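Drostbridge Community Board > House and Home > Colour, paint and decorating

Thread: Red and green in the same room, has anyone done it and not regretted it?

pelham_lodger
We're doing the back sitting room before July and my partner has her heart set on dark green walls with brick red for the alcoves and the inside of the door. She got it from a magazine. I've said it will look like Christmas all year. She says I have no imagination. I'd like to hear from people who have lived with it, please, and I don't mean people who saw it in a hotel once.

Room faces north, one window, ceiling on the low side. Budget is £400 for everything including the brushes.

Marrowfat
Complementary colours, opposite on the wheel, each makes the other look brighter. It's basic theory and it works. Go for it.

pelham_lodger
The wheel is what the magazine said too. The wheel has never had to sit in my back room in November with one lamp on.

Tinderbox Sal
I've got it in my hall, have had since we moved in. It's lovely. The trick is to go dark and muddy with both. Bright green and bright red is Christmas, I agree with you there. Bottle green and old brick is a Victorian tiled porch and nobody complains about those.

grout_expectations
People complain about those all the time. They rip them out.

Tinderbox Sal
Not round here they don't!

Salim Nyamweya
I'd be careful with the wheel argument. There's a lot said about opposites that sounds like science and mostly isn't. How well two colours sit together has more to do with how light or dark each one is, and how strong. If your red and your green are equally dark they can go to mush in a dim room, and from the doorway you won't see an alcove at all, just a wall. Take a black and white photo of your two samples side by side. If you can't tell which is which, think again.

Marrowfat
With respect, that's just a different theory.

Salim Nyamweya
It's one he can test for nothing on his phone.

pelham_lodger
Did the phone test. Pusine tester pot in green, Hereo in red. In black and white the red is a bit lighter but not by much. So now I've got two theories and I'm not convinced by either. She says phones don't have feelings about rooms.

I did go looking for the two colours together on ordinary things, away from anybody's styled sofa. The nearest I've found to our pair is this, dark green and brick red against grey.

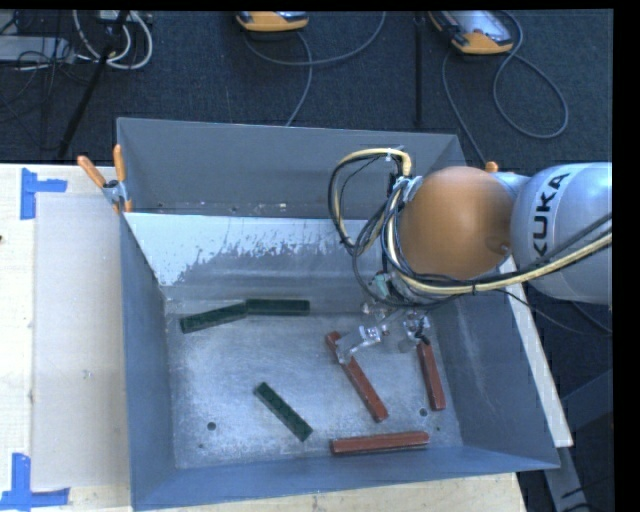
Marrowfat says that proves his point, the red sings out beside the green. Well, does it? I'd say it's the grey doing the work, and there's no grey in the plan for your sitting room.

pelham_lodger
Yes, that was my reading as well. So do we put grey in? The carpet is beige and it's staying, there's no money for carpet.

grout_expectations
Beige carpet, green walls, red alcoves. I can smell the scampi from here.

Tinderbox Sal
Ignore him. Paint the skirting grey, or a dirty off-white. It gives your eye somewhere to rest between the two. Mine's got a dado rail in between so they never touch.

Marrowfat
I never said the red sings out on its own. I said they lift each other. But fine, a neutral between them does no harm.

Gilbert Road Phil
Four coats. That's what the red will want if you're going over magnolia, whatever it says on the tin. Two coats is a fairy story. I did a chimney breast in a brick colour and could still see the old wall grinning through after three. Get a grey undercoat on first, it's cheaper than more red.

Salim Nyamweya
Agree on the undercoat. I don't believe four though, with a decent roller.

Gilbert Road Phil
You come and do my chimney breast then.

pelham_lodger
Update. Painted a piece of lining paper in each and pinned them up for 8 days. Green is better than I expected, I'll give her that. At night it goes nearly black, which she calls cosy and I call dark. The red I still don't trust. In the morning it's fine, by teatime it looks like liver.

Tinderbox Sal
What bulb have you got in the lamp? Try a warmer one before you blame the paint.

pelham_lodger
Whatever came with it. Will look tonight.

grout_expectations
All this for an alcove you're going to fill with books.

pelham_lodger
She has just read that over my shoulder and said it's the first sensible thing on here. We might do the green and leave the alcoves till the shelves are up.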